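Two gripper sets, one bench, four days. That was the deal we made with ourselves in November and of course it slipped, so what you're reading is the January version, with more coffee in it.

The contenders. Wuvent sent its parallel-jaw pair, stiff fingers, metal all the way to the tip. Holtton sent the softer option, same mounting pattern, padded fingers that give a little when they touch something. Both bolt onto the arms we already run. Both talk to the Hosseinzadeh controller, which has been on the bench for a year and which we've stopped complaining about, mostly.

Price first, becuase you'll ask. Holtton costs more. Not wildly more, but you pay again when the pads wear out, and they do wear out. Wuvent's fingers are a one-time thing unless you crash them into a table. We crashed them into the table on day one. They were fine. The table has a mark.

Setup is where Wuvent gets points back. Four screws, one connector, calibrate, done. Thirteen minutes from box to first close, including the time spent hunting for a hex key. Holtton took 35, and most of that was a setup menu that asks you to confirm the finger type on every screen. Why every screen. The manual is thin too, and the page on force limits refers to a table that isn't in the manual.

Then blocks, which everyone does and which tell you very little. Both sets picked up blocks. Moving on.

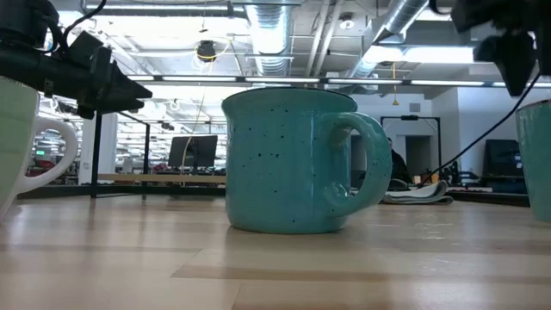

Drinkware is the test we care about. Hard, rounded, glazed, expensive in staff goodwill if you drop the nice ones. A gripper that looks great on foam cubes can get very stupid around a coffee mug, and there are two ways in – pinch the rim from above, or go for the handle. Rim is easier to plan. Handle is how people do it. A thick round loop like the one on the speckled teal mug leaves a decent hole for a flat, tapered fingertip, but you have to arrive at the right angle, and with other mugs standing either side the arm doesn't get many angles to choose from. We ran rim grasps first, then handles, then let the planner pick.

Rim grasps: Wuvent was quick and a bit brutal. There's a click when the finger meets the glaze that made everybody in the room look up. No chips, but we turned the force down twice and after that it started letting go on the lift. Somewhere in between is a setting that works, and we found it, and it took most of an afternoon. Holtton just did it. Closed, squished, lifted. The pads forgive a sloppy approach and our approaches are sloppy.

Handles flipped things. Padded fingers are fat fingers. Holtton kept nudging the mug round before it got through the loop, and once the handle has turned away from you the whole plan is junk. Wuvent slid in clean most of the time. When it missed, it missed by pushing the mug along the table, very calmly, like a cat.

Two arms at once is its own headache. Cables, mainly. Holtton's lead is stiff where it leaves the housing and wants to swing out wide on wrist rotations. Wuvent's is thinner and flops, so it needs tying down. Neither company ships enough clips. We used tape. Everyone uses tape.

Software note: the grasp planner was Gistora's, version 3, same settings throughout. It has a habit of prefering the rim even when the handle is wide open and we had to weight it by hand. Worth knowing before you blame the hardware. We blamed the hardware for a whole morning.

So which one. For mixed kitchen stuff and people still learning to teleoperate, Holtton, and budget for pads. For handles, narrow gaps, anything where the fingertip has to fit inside something, Wuvent, and be patient with the force setting. We're keeping one of each on the bench for now, left arm soft, right arm hard. It looks odd and the controller complains at startup, but it clears with a restart.

Glasses next. Thin ones with stems, if we can get the budget signed off.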